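Magazin > Literatur > Lyrik > Meinung

Rubrik: Zwischenruf

Gedichtbände brauchen kein Nachwort

Seit ein paar Jahren kommt kaum noch ein Lyrikband ohne Nachwort aus. Im August lagen 4 Neuerscheinungen auf meinem Tisch, und in allen stand hinten ein Text, der erklärte, was vorn zu lesen war. Bei Warnavard nimmt er 31 Seiten ein, in einem Band von knapp 100. Die Gedichte selbst sind kurz, viele haben acht oder neun Zeilen.

Ich halte das für einen Fehler. Ein Nachwort legt fest, worum es gehen soll, bevor der Leser Zeit hatte, sich zu verlesen. Viele blättern zuerst nach hinten, ich auch. Danach liest man die Gedichte als Belege. Das Wort »Schwelle« kommt vor, und man weiß schon, dass es für die Herkunft steht.

Die Verlage haben Gründe. Plindberg druckt auf die Rückseite, das Nachwort erleichtere den Zugang. Buchhandlungen wollen etwas, woraus sie zitieren können, und Jurys lesen schnell. Wer einen Preis vergibt, braucht eine Begründung, und die steht dann fast wörtlich schon im Buch.

Bei Übersetzungen sehe ich die Sache anders. Wer aus dem Estnischen oder Georgischen überträgt, muss sagen dürfen, was mit dem Reim geschehen ist und warum eine Strophe fehlt. Die kleine Reihe bei Konstantinidis macht das auf 2 Seiten, am Ende, in kleiner Schrift. Dort steht, welche Ausgabe zugrunde lag und wo der Übersetzer abgewichen ist. Eine Deutung steht dort nicht.
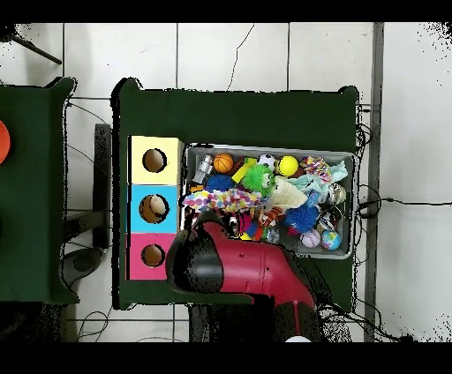 Dasselbe gilt für Anmerkungen. Ein Ortsname, den keiner kennt, darf erklärt werden. In dem Zyklus über Prundville hätte ich gern gewusst, ob es die Fähre gab. Das wäre eine Zeile gewesen. Das Nachwort spricht stattdessen von Topographien des Verlusts und erwähnt die Fähre nicht.

Mir wäre lieber, die Verlage stellten solche Texte auf ihre Website oder gäben sie in ein Heft, das man dazubestellen kann. Der Band würde dünner und vermutlich auch billiger. Wer nach dem dritten Lesen noch Fragen hat, findet die Auskunft dann immer noch. Und auf den freien Seiten hätten ein paar Gedichte mehr Platz gehabt, bei Warnavard etwa die aus dem Frühwerk, die seit Jahren vergriffen sind.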